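Picking From a Messy Bin: Azadeh Karimi on Planning Software
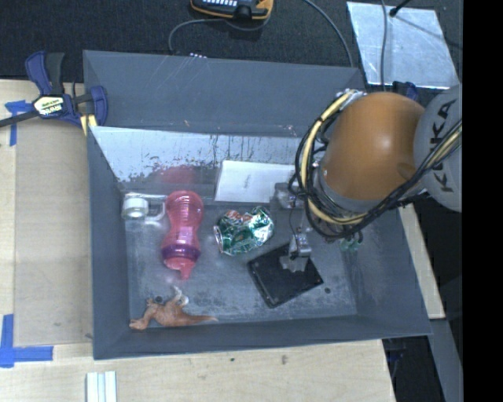 What does a planner do in a bin picking system?

It decides how the arm gets from where it is to a grasp, and from the grasp back out, without hitting anything on the way. Perception hands it a set of possible grasps and a map of what is in the bin. The planner returns a path the controller can follow, or it returns a reason why there isn't one.

That is how Azadeh Karimi puts it when she gives the short version. She leads the planning work at Netisus, a small software company in Tultside that writes motion planning and perception code for robot arms. Its main product is a planner called Kullness, which the company sells to integrators and also runs in its own lab, where most of the testing happens on a gray bin and a mix of household objects and odd parts.

Karimi came to the company from a job writing code for printing equipment. She says the change was smaller than people expect. "You have a machine, you have a schedule, and you have a physical thing that doesn't care about your schedule," she said. "The paper jams were good training."

We talked for most of an afternoon, partly in her office and partly next to the KUKA arm. She had a laptop open the whole time and stopped twice to restart a test run.

The first thing she wanted to talk about was logging. When she joined, the planner reported success or failure and little else. If a pick failed, an engineer would watch it again and guess. She spent her first months on a tool that saves the full planning problem each time: the point cloud, the candidate grasps, the joint positions, the collision model and the random seed.

"I can take a failure from January and run it again on my desk," she said. "Same inputs, same seed, same failure. Before that we were arguing from memory, and everybody's memory favored their own module."

The replay tool has become the part of the work she is most attached to. Every change to Kullness is tested against a library of 300 saved problems before it goes on the arm. Some are ordinary. Others were kept for being unpleasant, such as an object lying tight against a wall, or a part standing up directly under the gripper when the arm is already low. The full set runs overnight, and a smaller set of 24 runs every time somebody submits code.

She picked the 24 herself and has been asked to explain the choice more than once. "There's no theory behind it. Those are the ones that caught real bugs. When one of them goes a long time without catching anything, I swap it out."

Objects in the test bin are chosen in much the same spirit. A soda can that has been crushed no longer matches any model of a can. A clear plastic cup gives a depth camera very little to work with. A toy dinosaur has a tail, and the tail is often the piece that is easiest to see and worst to grab. Flat black pieces tend to give weak depth returns, and a thin bracket has so little surface that a filter tuned for noise can remove it completely.

"That last one bit us," Karimi said. "The filter was doing what it was told. It saw a few points with nothing near them and threw them away. Then the planner was handed a clean, empty space that had metal in it."

The fix took a while to agree on. The perception group wanted to keep the filter and raise the resolution. Karimi wanted the filter to stop deleting points and start labeling them. What they settled on has three states for each small block of space: occupied, free and unknown. Points the filter doesn't trust become unknown. The planner can pass through unknown space, but it pays a cost for doing so, and the controller lowers the speed there.

I asked whether that made the system slower overall. It did. She didn't seem troubled by it. "Customers will ask for cycle time first. Then they have a collision, and after that they ask different questions."

Reflective surfaces are a separate problem. A shiny panel can produce points that seem to lie behind the wall, as if the bin continued on the other side. Kullness deals with this by taking the bin itself from a fitted model. The software finds the rim, fits the known shape of the bin to it, and discards anything measured outside. "We know where the bin ends," she said. "There's no reason to let the camera have an opinion on it."

Fitting the bin has its own trouble. If the bin has moved a little from where the calibration says it should be, the fit pulls one way and the calibration pulls the other. For a long time the code averaged the two, which Karimi calls the worst decision she inherited. Now it trusts the fit when the difference is small and stops with an error when it is large. A clamp on the rim takes care of most of it.

Her answers got longer when we reached cables. An arm with hoses and wires running down to the wrist has a shape that changes as it moves, and the robot model supplied with most arms leaves them out. A planner using that model will happily turn the wrist through a pose that drags a bundle across the wall of the bin or pulls it tight around a joint.

Netisus tried simulating the cables properly. It worked on short motions and was much too slow for anything else. The version in use now is crude by comparison. The bundle is covered by a chain of padded capsules attached to the links, and the wrist joint has a limit on how far it can wind in one direction before it has to unwind.

"The simulation was nicer to look at," she said. "I kept the video. The capsules are ugly and they're too big, and they turn down some motions that would have been fine. I can live with that."

Rejected motions are where she spends most of her time now. When Kullness can't find a path, it is supposed to say which constraint was responsible. In practice there are usually several, and the one that gets reported depends on the order of the checks. A grasp might be rejected for touching the wall when it was also out of reach. An engineer reads "wall collision," moves the bin, and sees the grasp fail again for the other reason.

The new version, which went to the first integrators on 7/22/25, runs all the checks on a failed grasp and lists every result. It costs extra time, so it only runs after the planner has given up. Karimi said she had to argue for it, since it makes no pick faster and adds nothing a buyer would notice in a demonstration.

One of those integrators is Furukawa, a two-room shop across town that builds small picking cells. Their engineers had been keeping a spreadsheet of unexplained failures. Karimi asked for it and went through the whole thing. Many of the rows came down to one setting, a retreat distance that had been measured from the fingertip in one file and from the flange in another.

"It was our documentation," she said. "We used the word 'tool' for both. I would have made the same mistake."

Names come up a lot with her. She keeps a page of terms for the team, and code that uses a frame without naming it doesn't pass review. A transform has to say what it goes from and what it goes to, in that order. She admits new hires find this tiresome. She also asks for units in variable names, and for angles in radians everywhere except the screen.

On learned methods, she is neither excited nor opposed. Grasp candidates in the current system come from a trained network, and she says it is better than the geometric method it replaced, mainly on soft or dented things. The path planning is still a sampling-based search followed by smoothing. She has tested learned planners against the replay library and plans to again. For now she wants to be able to point at a line in a log and say why the arm went left.

"If the network proposes a bad grasp, the planner can refuse it. I like having a part of the system whose job is to refuse."

The network proposes 100 grasps per scan, and the planner works down the list by score. Karimi has started reordering it with a quick reach check first, so that the arm doesn't spend time on grasps it could never get to. Early runs look good to her, but she wouldn't give me a figure until the change had been through the full library.

There is also a slow motion mode that was written for debugging and that several customers now leave on for the last part of the approach. The gripper comes down at reduced speed and the controller compares the expected joint torque with the measured one. A mismatch stops the arm and saves a problem file. She would like to make it the default. The sales side would like it to stay optional, and they were due to talk about it again the next morning.

Before I left I asked what she would fix if she had 2 free weeks. She thought it over while the laptop finished a run.

"Calibration," she said. "The procedure is nine pages and people skip page four. I'd get rid of page four."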